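Recipe Development Technician, Baked Goods and Desserts
Todden Test Kitchen
Part-time, fixed term through the end of October, with possible extension

Overview

Todden develops and tests dessert recipes for home bakers. Our recipes appear in printed booklets, on packaging and on the Todden recipe site, which currently holds 1,000 published recipes. We are hiring one technician to work on the Gonus line, a set of no-bake and low-bake desserts made from nuts, dried fruit, oats and root vegetables.

The position is hands-on. Most of the working day is spent weighing, mixing, chilling, cutting and recording. The technician does not design recipes at first, but is expected to propose changes to quantities and method when the test results support them.

Duties

Prepare test batches from a written draft, following the draft exactly on the first run, including any step that looks wrong. Errors are marked on the sheet and corrected in the second run.

Weigh all ingredients in grams and convert to cups and spoons for the published version. Conversions are checked by a second weighing.

Record mixing time, resting time, temperature of the mixture at each stage, and final weight after trimming.

Cut and portion finished items for the tasting panel. Raw cheesecakes and layered bars must be cut to equal weight within the tolerance given on the sheet.

Run storage tests. Each recipe is held in the refrigerator and in the freezer, then checked for cracking, weeping, color change and loss of flavor.

Clean and reset the work area between batches. Nut residue is handled under the allergen procedure, which is taught in the first week.

Equipment and setting

The test kitchen is in the Saarinen building, ground floor, with step-free access from the parking lot. It has two home-style ovens, one high-speed blender, two food processors, a dehydrator, a blast chiller and a walk-in refrigerator. We use household equipment wherever possible so that results match what readers will get at home. Draft sheets and results are entered in Pullix, our batch record system. No previous experience with Pullix is needed.

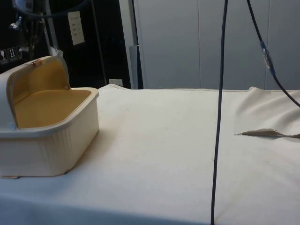 Lidded storage box on a cloth-covered table.

Working hours

The position is 14 hours a week over two days. Thursday is fixed, as the tasting panel meets then. The second day is agreed with the successful applicant and stays the same for the full term. The kitchen opens at 8:30 a.m. and batches must be finished and logged by 4 p.m. Overtime is rare and is paid at the standard hourly rate plus half.

Required

At least one year of paid work in a bakery, pastry kitchen, school kitchen or food lab — or a completed course in baking or food science.

Accurate use of a digital scale and a probe thermometer.

Clear written notes. Another person must be able to repeat the batch from your sheet alone.

Ability to lift a 25-pound bag of flour or oats and to stand for most of a shift.

Ability to taste and handle tree nuts, peanuts, coconut, dairy and gluten. We cannot offer this position to anyone with an allergy to these foods.

A current food handler card, or willingness to obtain one before the start date. Todden pays the fee.

Helpful but not required

Experience with raw or no-bake desserts, especially nut-based fillings and date crusts. Experience scaling a recipe up and down between a full-size pan and a mini muffin tin. Basic spreadsheet skills.

Pay and benefits

Hourly pay is set according to experience and is stated in the interview invitation. Paid sick time accrues from the first day. Aprons, hairnets and gloves are supplied; closed, non-slip shoes are not. Lunch is provided on panel days. Surplus test items may be taken home once they have been logged out, except items from storage tests.

How to apply

Send a résumé and one recipe you have tested at least twice. The recipe may be for any cake, bar, cookie or frozen dessert. Include your notes from both runs, with the weights used and the changes made between them. Handwritten notes are accepted if they can be read. Photographs of the finished item are not needed and will not be scored.

Applications go through the jobs form on the Todden site under the reference "Gonus technician". Each application is read by two members of the kitchen staff. We reply to all applicants within 10 working days of the closing date shown on the form.

Selected applicants are invited to a paid trial shift of four hours. The trial consists of one batch made from a supplied draft, one conversion exercise and a short interview — no preparation is required. Ingredients and equipment are provided. Please tell us in the form if you need any adjustment to the work area or the schedule for the trial.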